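End-of-Arm Tooling > Grippers & Accessories > Compliance Notes

Vurnine VT-2 Parallel Gripper, with Josura Practice Pack

The VT-2 is a two-finger gripper for light bench work: vials, caps, small blocks, anything you'd pick up without thinking much about it. It ships with a mounting plate, a cable and the Josura Practice Pack, a folder of handling rules written for small shops and teaching labs.

We sell the folder because customers ask for it. We have doubts about parts of it.

A signed checklist doesn't make a cell safe. Too many buyers treat a gripper's paperwork as if it covered the whole machine. It covers the gripper. Your arm, your table, your fixtures and the sharp thing you decided to pick up are still your problem, and your risk assessment has to say so in writing.

What we'd keep from the pack:
- Set the grip force for the part you have, and write the number down. The VT-2 goes up to 200 N and very few racks need that.
- Test what happens to a held part when power drops. Do it with the real part.
- Log every change to finger pads or rack position, even a small one.

What we'd question is the simulation rule. The pack says 20 clean picks in simulation are enough to move to hardware. Enough for what? We ran some 2,000 in Hagedorn's simulator before our own bench trial and still changed the approach angle on the real table. Simulated friction is a setting somebody typed in. Use the simulator to catch bad reach and collisions with the rack, then start over at low speed with the real thing.

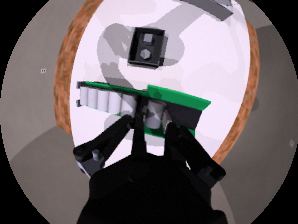
Prasetyo Tambunan
Applications Engineer, Prorum Tooling

Picking from a row is where I'd spend the test time. A finger has to fit beside one cylinder without touching the next, and a clearance that looks fine from the wrist view should still be measured. The pack gives this a single line.

Revision 2 of the folder is due in November. Buyers of the current one get it free. Please ask for the force chart before ordering spare pads.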